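The Open Position

The rule book at Stuline was kept on a hook by the door of the handling room, and Olga Villanueva took it down at the start of each shift and signed the inside cover. She had done this for two years at the Matthorpe site and saw no reason to stop when they moved her to Drelstead in October.

At Drelstead the book had dust on it.

"We know what's in it," said Echeverri. He was the shift lead, a tall man who ate standing up. "It was written for the old cells. Half the rules are for machines we sold."

"Which half?"

He chewed and thought about it. "The front half, mostly."

She read it that evening in her room above the chemist's. It was 120 pages long and had been written by several people who did not agree about commas. The early rules were indeed for machines that had gone. There was a page on the greasing of a chain nobody at Drelstead could have pointed to. But further on it settled down, and the rules became short, and she could tell that each of them had been put there after a bad day.

Rule 31 said that a gripper must be left open when it was left. Rule 32 said that the person who left it must be the person who wrote it down. Rule 33 had been crossed out in biro and then written in again, in a different hand, with no change to the words. It said that before a start the operator must look between the fingers, and that looking at the screen was not looking.

She signed the inside cover and took the book back in the morning.

The work was sorting. Returned household goods came in mixed crates from the shops, and the arms picked them out, one at a time, and put them where they could be mended or stripped. People held the hand tools and taught the arms the awkward pieces, the ones with handles and hoops and legs. Olga taught. She had a good wrist for it, and she did not get bored, or she got bored in a way that did not reach her hands.

In her first week she stopped the line twice. The first time was for a gripper left shut at the end of the night shift. It had closed on nothing and sat that way for hours, and when she opened it the left side came away a moment later than the right. She wrote it up. Echeverri read what she had written, then read it again, and asked whether she wanted the line to run or whether she wanted to write.

"It's Rule 31," she said.

"I know it's Rule 31."

"Then it should have been open."

He went off and came back with a man called in from the night shift, still in his coat, who said that at the last place he worked you left them shut, to keep the dust off the faces. There was nothing foolish in this. Olga told him so. But at this place they were left open, and if two people did it two ways then the morning never knew what it was looking at. The man nodded and asked if he could go back to bed.

The second time was harder to defend. She stopped the line because a start had been made without anyone bending down to look. Nothing had happened. The arm picked up a colander and put it with the other colanders. Echeverri had made the start himself, from the desk, with a sandwich in his other hand.

"Nothing was in it," he said.

"No."

"I could see on the screen there was nothing in it."

"I expect you could," she said, and held out the pen.

He did not take it. The crates backed up as far as the loading door. A driver leaned in to ask what was going on and was told that it was a matter of paperwork. In the end it was the smell of the driver's cigarette that got things moving, because there was a rule about that too, and all of them agreed on it. Echeverri signed with his left hand, so that the name did not look like his.

For some days after that he called her Matthorpe.

She did not mind it much. She ate her lunch on the step by the bins and rang her sister, who asked if the people were nice. Olga said they were all right. She said the canteen did a decent soup. She went back in and finished the afternoon, and the next one, and she noticed that the book had moved from its hook to the desk, where it lay open, face down, like a novel someone meant to go on with.

It was after that that Echeverri asked her to show him how they did a start at Matthorpe. He said it to the floor. It was early, a little before six, and the others were still getting their boots on. She picked up the hand tool and brought it down over the white surface and set it to open.

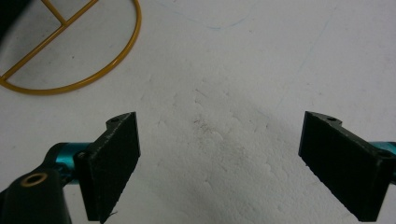
Rule 33 took her less than a minute if she did it properly, and she always said it aloud, as she had been taught. "Fingers open, nothing between them," she said. "Both faces in view." She tilted the tool so that he could get his head down beside hers. He said it looked clear. She asked him to look for longer. The two black fingers stood well apart, and in the space between them there was a little patch of dark specks on the white. She had him say that aloud as well. "Specks," said Echeverri. "Bit of dirt. Is that worth saying?" She said it was worth saying because then it was known, and the next person would not have to wonder if it was new. He grunted. After a moment he said, without being asked, that there was a thread on the left one, down at the bottom. She had missed it. She looked where he was looking and there it was, a single fibre curling out from the plastic.

"Would you run with that?" he asked.

"I'd write it down first."

He wiped his hands on his trousers and went to fetch the book. He was gone long enough for her to look over the yellow wire thing lying ahead of the tool. It was all rods and one big bow of a curve, and she tried to decide which part of it she would take hold of. The straight rod, she thought. A curve might roll on you. She would come in slowly and across it, and close, and wait before the lift.

When he came back he had the book open at the right page and a pencil behind his ear. He wrote the time. He wrote: specks between, thread on left, both seen by two. Then he stopped and turned back through the front half, past the chain and the grease and the other machines, running his thumb down the edges.

"We ought to take these out," he said. "Nobody reads a thing that starts like this."

"Who's allowed to?"

"It doesn't say." He turned to the cover to check and found her signatures, one under another. There was still room on the page. "Does it say anywhere that the lead has to sign this?"

"No," said Olga. "It just says whoever's on."

He signed it with his right hand. Then he gave her the pencil, and she put her own name under his and laid the book on the desk, face up. The others were coming through the door by then, and someone had put the radio on, and he went over to tell them that there would be a short delay before the start.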